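Bollano Kids' Duvet Cover Set, Twin

From the Ovside bedding room

We have been selling bedding for children long enough to know that the grown-up picks the fabric and the child picks the pattern, and that the two of you will meet somewhere in the aisle and work it out. The Bollano is the set we point people to when that talk has gone on a while. It is soft and it washes well, and it comes in enough cheerful prints that most kids find one they want to take home under their arm.

What you get

One duvet cover and one pillowcase, both in the same print. The duvet itself is sold separately, and so is the fitted sheet. The cover closes along the bottom with snaps, and there is a tie inside each corner to keep the duvet from bunching up at one end by morning. If your child's duvet has no loops for the ties, a big safety pin and a bit of ribbon sewn on at the corners will do the trick, and we are happy to show you how if you stop by.

The fabric

The cotton is woven for us by Koubek, a mill we have bought from since our first shop was one room with a curtain across the back. It is a plain weave, a little crisp when you first open the package – give it two or three trips through the wash and it turns into the sort of thing you want to put your face in. We tried a brushed version one February and sent it back. It was lovely and warm for a week and then it pilled, and Wouter Michiels, our buyer, still has the sample on his desk to remind himself.

Choosing a print

Stripes are a good bet if the room already has a lot going on, and they forgive a bed made in a hurry. Animal prints tend to be loved hard between the ages of three and eight or so, and after that it depends very much on the child. If you are shopping for a child who is not with you, go by favorite color first and favorite animal second. Colors seem to stick around longer. And if you can't choose between stripes and animals, you can always have both on one bed, monkeys and polka dots included.

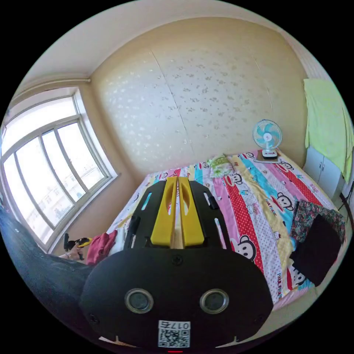 Washing and drying

Wash it inside out with the snaps closed, warm water, with whatever soap you like as long as there is no bleach in it. Tumble dry on low and take it out while it is still the least bit damp, then shake it hard and lay it straight on the bed. Most of the creases fall out overnight. Expect a small amount of shrinkage the first time through, which we allow for when the cover is cut.

A word on fit

The cover is made for a standard twin duvet. It also goes nicely on the Sturnska bed frame, where it hangs down just far enough on each side to hide whatever has been shoved underneath. On a bunk bed you may want to tuck the long sides in, especially on the top, so nothing gets caught on the ladder.

Ordering

Item number 2840. Orders placed before noon leave the stockroom the same day. Returns are fine for unwashed sets in the original package, and exchanges for another print are free – we know how quickly minds can change at bedtime. For questions about the fabric or a print you can't find, ask for Rami Abu Hammour at extension 186. He knows the stockroom shelf by shelf and will gladly go and look while you hold.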